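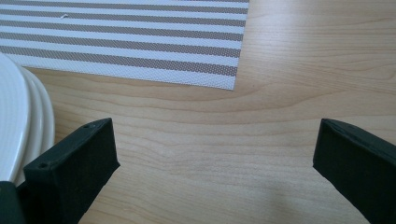

How do I get a fermented hot sauce to stop separating in the bottle?

Posted by pepperhead_lou in Preserving & Pickling
302 views

Hi everyone! I grew a ridiculous number of red jalapeños this year and finally made my first fermented hot sauce, and I am completely hooked. I chopped the peppers with garlic and half an onion, covered everything in salt brine, and left the jar in a cupboard for 12 days. It smelled incredible. I blended it with some of the brine and a splash of white vinegar, strained it and filled my bottles.

The flavor is wonderful, bright and a little funky, but by the next morning every bottle had a layer of watery stuff at the bottom and thick pulp floating on top. If I shake it, it comes back together and then splits again by dinner. Is it spoiled? Did I strain it wrong? I want to give a few bottles away in November and I would love for them to look as good as they taste.

Raed Daher
654 posts

Congratulations on the first batch — red jalapeños are such a good place to start! What you are seeing is just separation. Pepper pulp and brine don't really want to stay mixed, and plenty of homemade sauces do this. It doesn't tell you anything about spoilage one way or the other. Go by fuzzy mold, a rotten smell or slime for that, and check the acidity with a pH meter or strips if you're keeping it for any length of time. I like mine well under 4.

For the texture, try these in order:

Blend longer than you think you need to. I run mine for a full three minutes, let the motor rest, then go again. Small particles settle much more slowly than big ones.

Use less brine. Save the extra in a jar and add it a spoonful at a time until it pours the way you like. (Leftover brine is fantastic in salad dressing, by the way, or over roasted potatoes.)

If it still splits, xanthan gum. You need very little, an eighth of a teaspoon per cup of sauce.

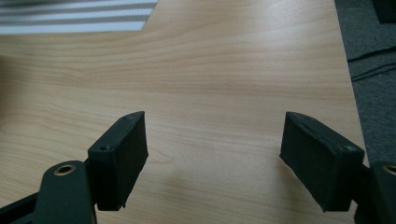
Page 1 of 2

Sprinkle it in slowly with the blender running. If you dump it in all at once you get little jelly lumps that never go away, and I have a bottle of the Gollumo peppers from two summers ago to prove it. Let the sauce sit overnight before you decide it needs more, as it keeps thickening for a while. Too much and it turns gloopy and clings to the neck of the bottle.

You can empty your bottles back into the blender and fix this batch. Wash and sanitize the bottles before you refill them, and keep them in the fridge. One warning: if the sauce is still raw it may still be fermenting, so don't seal it tight and leave it somewhere warm. For gifts I simmer mine gently for ten minutes first. You lose a bit of the funk but I sleep better!

dottie in the kitchen
6 posts

just shake it!! mine always separates and people love it. I put SHAKE WELL on the label with a little chili drawing

Mbwambo_Garden
Regular

Seconding the longer blend, and I'd add one thing about straining. If you push everything through a very fine sieve you take out most of the pulp, and that pulp is what gives the sauce its body. I switched to a medium sieve and pressed hard with the back of a ladle, and the difference was huge.
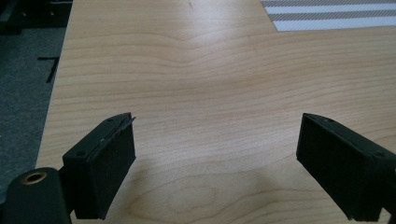 The skins and seeds that stay behind are worth keeping too. Spread them thin on a tray, dry them in a low oven with the door cracked and the window open (really, open the window), then grind them up with a little salt. It makes the best popcorn seasoning I've ever had.

You could also throw a small piece of cooked carrot into the blender next time. It gives a lovely color with red peppers, it thickens things naturally and you barely taste it. Recheck the pH afterward, though, because carrot is low in acid and you may want another splash of vinegar.

What are you growing next year? If you can find seedlings of something fruity like a habanero, mix a couple in with the jalapeños. It's a completely different sauce.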